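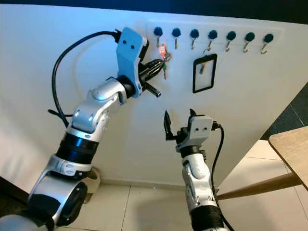 Keys on a hook rack, with a green fob.

Magazine > Features > Housing

The Plundbridge Housing Association manages 1,085 homes across the town and its outlying villages. From October, tenants wishing to exchange homes with one another will be able to apply through a single register, to be administered from the Isent Road office.

Under the present rules, both households must find each other privately and submit separate forms. Canan Kozan, head of lettings, expects the register to shorten this stage considerably. 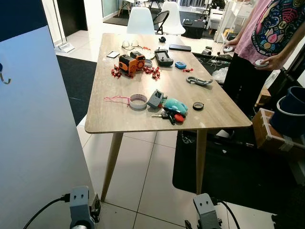

Applications will be considered in order of receipt. Each home will be inspected before consent is given, and any arrears must be cleared in full. A fee of £100, formerly charged to each household, has been withdrawn.

Tenants of Geum Court, where major repairs are in progress, may register now but cannot move until the works are signed off.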